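Last updated February 8, 2026

These are the questions we receive most often about the Tremgate shared workshop. If your question is missing, please write to Kanchan Rana at the front desk. She reads all the messages, but she is in the office only in the mornings, so an answer can take until the next day.

## Joining and paying

**Do I need to know woodworking before I join?**

No. Many members come with no experience. You must do the safety introduction before your first session, also if you have worked with tools for many years. It takes two hours and it is included in your membership.

**How old must I be?**

Members must be 16 or older. Younger children can come to the family sessions in August, together with an adult who stays the whole time.

**Can I pay for one month only?**

Yes, monthly membership is possible and you can stop it at any time before the next payment. The yearly membership is cheaper per month, but we do not give back the money if you stop early. If you have to stop for health reasons, speak with us and we will look for a fair solution.

**What is the Vishwakarma ticket?**

It is our ticket for eight visits, named after the room where the workshop began. You can use the visits whenever you like within one year. It cannot be shared between two persons.

## Booking a bench

**How do I book?**

You book in Nulow, our calendar page. You will get the link by email after the safety introduction. Please choose the bench and the hours, and press the green button at the end. Several people forget the last step and then their booking is not saved.

**Can I come without a booking?**

You can try. If a bench is free, you are welcome to use it, but a member with a booking always goes first. Evenings are usually full in winter.

**What happens if I am late?**

We keep your bench for half an hour. After this time we may give it to another member. A short message is enough to keep it longer.

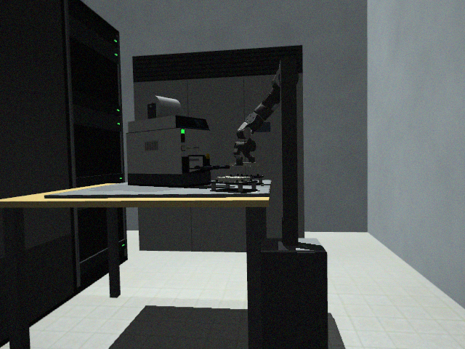
*Reading time: 3 minutes*

**Which bench is right for my work?**

For planing and sawing by hand, take one of the heavy benches, which do not move when you push. For carving or small boxes, a lighter one is fine. Gluing must be done on the covered tables, please, and not on a bare wooden top. Dried glue is very difficult to remove and it scratches the work of the next person.

## Tools, wood and storage

**Do I have to bring my own tools?**

Hand tools are included. You can of course bring your own, but write your name on them. Our chisels are sharpened by Umesh Awasthi, who also teaches the sharpening course. If a chisel feels dull, put it in the box marked "to sharpen" and take another one.

**Can I buy wood from you?**

We sell small pieces of pine, beech and oak. For bigger orders we advise the timber yard Worasitz, where members can show their card and ask for the workshop price. Please measure twice before you order, the yard does not take back wood that was cut to size.

**May I bring old wood?**

Yes, but check it for nails and screws first. Painted wood is not allowed in the machine room, as we cannot know what is in the paint.

**Can I leave my project in the workshop?**

There is a shelf for projects that are drying or not finished. Put a label with your name and the date on it. After 16 days we will write to you, and if we hear nothing we move the piece to the cellar.

## Other questions

**Is the building accessible with a wheelchair?**

The main room and the toilet are on the ground floor and have no steps. The cellar can only be reached by stairs, but we will gladly bring up what you need.

**I lost something. What should I do?**

Ask at the desk. We keep pencils, glasses and jackets in a drawer until the end of the season.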